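November 5, 2023
Plarkel handhelds, landing setup, bottle task

Okay, writing this up while I still remember the order of things, and before I talk myself into a nicer version of it. Short story: the right unit lost tracking in the middle of episodes, the recorder carried on as if all was well, and we now have a pile of data I don't trust. Also a small safety thing near the stairs, see further down.

The Aretti session folder says 1,442 episodes for this task so far, counting everything back to April. I pulled 100 of them for a replay check on the Bretdale arm (in sim, thank goodness) and in 7 of them the right hand jumps. It doesn't drift, it jumps! One step it's coming in nicely on a bottle and the next it's over 20 cm off to the side and tilted, then it snaps back a moment later. If I'd sent that to the real arm it would have tried to follow, and I'd be writing a very different entry with a broken wrist joint in it.

First guess was the marker cube. I'd reprinted the patterns a while back and I was ready to blame my own glue job. Pulled the cube off, checked the faces against the template, put it back on. Fine. Swapped left and right cubes anyway (and remembered to swap the IDs in the config, go me). Jump stayed on the right.

Second guess was light. The pendants are bright underneath and the tube is worse, and I've seen glare wipe out a marker before. Ran a batch with the tube off. Jump still there, maybe a bit less often, but I didn't do enough of them to claim that.

Third guess was the cable, and I should have started there, it's always the cable. If I hold the right unit still and wiggle the plug, the pose goes stale, and when it comes back the filter does a wild catch-up. That's the jump. The plug has play in it that the left one doesn't. I think reaching low for the bottles puts a pull on it, which would explain why the bad stretches are nearly all near the floor.

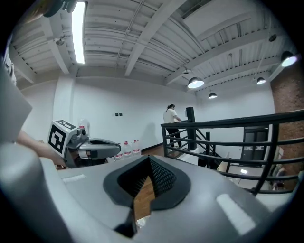
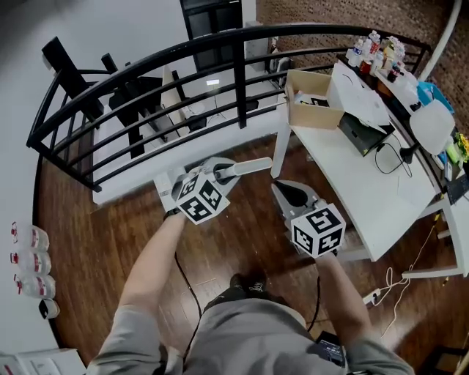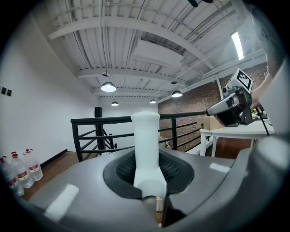
Landing setup, bottle task: both handhelds up, railing behind.

So the hardware fault is a loose plug, boring, fixable. What bugs me more is the software side. The Huanca logger is supposed to mark a sample invalid when the pose is older than the limit. It does mark it. Then the export script fills the gap from the last good value and drops the mark on the way out. I wrote that fill step. I remember being pleased with it. It was meant for one missing sample here and there, and I never put a cap on how long a gap it would fill. Ugh.

Now the safety bit. With the cables hanging off both grips you get into a habit of stepping back to give yourself slack, and you're watching the jaws, so you have no idea what's behind you. I caught my heel on the white cable that runs down to the power strip by the desk. Didn't fall, didn't drop anything, but I grabbed for the desk with a gripper in my hand and whacked it pretty good. The desk won. We're working right by a staircase, and yes there's a railing, but a railing only goes where it goes, and I don't want anyone going backwards toward the top step with both hands full.

What I changed today:

Right cable swapped for the spare, tie wrap at the grip so the pull goes on the body and the plug just sits there. Wiggled it hard for a good long while and got no stale pose. I'll call it better, I won't call it fixed until a full session goes through.

Export script now refuses to fill anything longer than two samples and prints a loud line with the episode number. It found more bad ones in the old data right away, still going through the list.

Power strip cable taped down along its whole run. Tape on the floor for a stand-here line, well back from the stairs. If you're collecting, toes stay behind it, and please put the grippers down before you go fix a bottle!

Still open:

Rerun the replay check on the whole folder, all of it this time. Leave it overnight.

Nothing goes to the real Bretdale until that's done. I've moved the old export out of the shared folder so it can't get picked up by accident. If you already copied it, delete your copy.

Add a beep on stale pose. The person holding the thing can't see the screen, so a red box up there does no good at all.

Order more of the short right-angle cables. We're out of spares now, I used the last one.

Check the left plug too. It felt tight, but so did the right one in April.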